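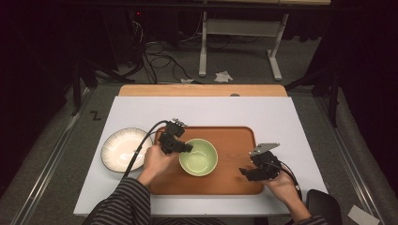

Vuvmont is a 70-seat restaurant on the first floor of the old Huneck building, above the bicycle shop. We serve a short menu of Czech and Basque food. These are the questions we get most often by phone and email. Last updated 6 May 2021.

## Booking

**Do I need to book?**

For dinner, yes, if you want to be sure of a table. At lunch we keep the window side for people who walk in. The bar stools can't be booked at any time.

**How far ahead can I book?**

Bookings open on the first of the month for the whole of the following month. June is open now.

**Can I choose my table?**

You can ask, and we write it down. Tables for two by the stairs are the quietest. The long table at the back is shared unless your party fills it.

**What happens if I'm late?**

We hold tables for 20 minutes. Ring us if you are stuck and we will usually manage something, though you may have to finish by the time the next party arrives.

**Do you charge for cancelling?**

Not for parties of up to six. For seven or more we take a deposit, and you get it back in full if you cancel by noon the day before.

## The menu

**Who is in the kitchen?**

Sabina Skála runs the kitchen and writes the menu. Unai Arroyo looks after the grill and the fish. He joined us from a cider house and most of the Basque dishes are his.

**How often does the menu change?**

The main dishes change every few weeks. Three things stay on all year: the duck with red cabbage, the salt cod with peppers and the bread dumplings. Soup changes daily and we don't publish it in advance. You can ring after eleven and ask.

**Is there a set menu?**

At lunch there is soup, a main and coffee for one price. In the evening everything is à la carte, apart from the large party menu described further down.

**Is the duck always available?**

It goes on at five o'clock and we stop when we run out. If you want it and your table is after eight, ask us to put your name on one when you book.

**Where do you get your bread?**

From Šimek, the bakery on the corner. It comes twice a day. We make the dumplings and the cheesecake ourselves.

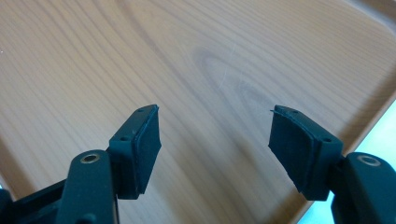 ## Diets and allergies

**Can you cater for vegetarians?**

Yes. There are always at least two vegetarian mains. The mushroom barley can be made without butter for vegans, but please say so when you order and not when it reaches the table.

**Is anything gluten free?**

The grilled fish, the duck (ask for potatoes in place of dumplings) and most of the salads have no flour in them. Our kitchen is small and there is flour in the air for much of the day, so we don't recommend it to anyone with coeliac disease.

**Do you use nuts?**

Yes, in the romesco sauce and in some puddings. The staff have an allergen folder for every dish on that day's menu.

## Groups and private hire

**What is the biggest party you can take?**

Sixteen on the long table. Beyond that you would need to hire the whole room.

**What do large parties eat?**

Parties of ten or more have the sharing menu. It starts with cold plates and pickles, then a fish course, then duck or roast pork with the sides in bowls down the table. Please let us know about diets three days ahead. 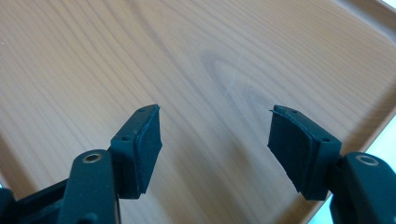 If your party drops below ten after you have booked, you can stay with the sharing menu or order from the main menu as usual. We need to know by the morning of the booking, so that Sabina can change the meat order.

**Can I bring my own cake?**

Yes, and we don't charge for plates. Candles are fine. Please don't bring table confetti or sparklers.

**Can I bring my own wine?**

Only for whole-room hire. There is a corkage charge per bottle, which we will quote with the hire price.

## Takeaway and vouchers

**Do you deliver?**

Skutero riders deliver for us in the evening. Orders go through their app. Anything you collect yourself is ordered from us by phone. The fish dishes are not on the delivery menu, as they don't travel well.

**How do vouchers work?**

You can buy one at the bar for any amount. They last a year from the date written on the back. We can't give change on them, but we will write the remaining balance on the card.

## Getting here

**Where do you park?**

There is no car park. The nearest tram stop is two minutes' walk, and bus 136 stops outside the bakery until late.

**Is there a lift?**

Yes, through the side door in the yard. Ring the bell marked Vuvmont and someone will come down. The toilets are on the same floor as the dining room.

**Are dogs allowed?**

In the bar, yes. In the dining room, guide dogs and assistance dogs only.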